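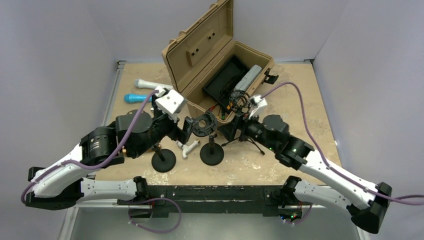

Recording Kit Loans: Frequently Asked Questions

The equipment desk at Davasdale Community Media lends recording gear to members for interviews, podcasts and oral history work. These are the questions we get most often about borrowing the kits, packing them and bringing them back.

Who can borrow a kit?

Any member aged 15 or over. Members under 18 need a parent or guardian to sign the loan form.

How long can I keep it?

One week. You can renew once by phone if no one else has reserved the kit. Ask for Raymonde Lavoie at the equipment desk.

What comes in a kit?

It depends on which one you reserve. The interview kit has a handheld device in a hard case with a foam insert, two tabletop microphone stands, a shock mount and a pouch of short cables. The contents list is taped to the loan form. Check everything against it before you leave the desk, and tell us then if something is missing.

Are microphones included?

They are signed out separately. Tell us what you are recording and we will suggest one. For two people talking at a table, take two of the same model.

Do I need the shock mount?

Use it if your microphone will stand on the same table people are leaning on or tapping. It holds the microphone in a ring and cuts down on thumps and rumble. Screw the mount onto the stand first, then put the microphone in.

My stand keeps tipping over. What can I do?

Check that the post is screwed all the way into the base. If the microphone is heavy, keep it over the middle of the base – not hanging out past the rim. Run the cable down the post and leave some slack on the table.

How should I pack the case?

Turn the device off, unplug everything and lay the device in the foam. Close the lid slowly. If it does not shut easily, something is in the way, usually a cable. Do not force the latches. Stands travel outside the case, wrapped in the cloth bag.

Where do the small cables go?

In the pouch. Coil them loosely and do not wrap them around the device. Bent connectors are our most common repair.

Can I take the foam out?

Please don't. Isamu Maruyama cuts each insert by hand and a loose one takes a while to refit. If yours is torn, make a note on the form.

What if I break something?

Tell us when you return it. The deposit is $60 and covers most small repairs. We will call you before charging anything beyond that.

Can I return a kit after hours?

No. Hand it to someone at the desk so it can be checked in with you there.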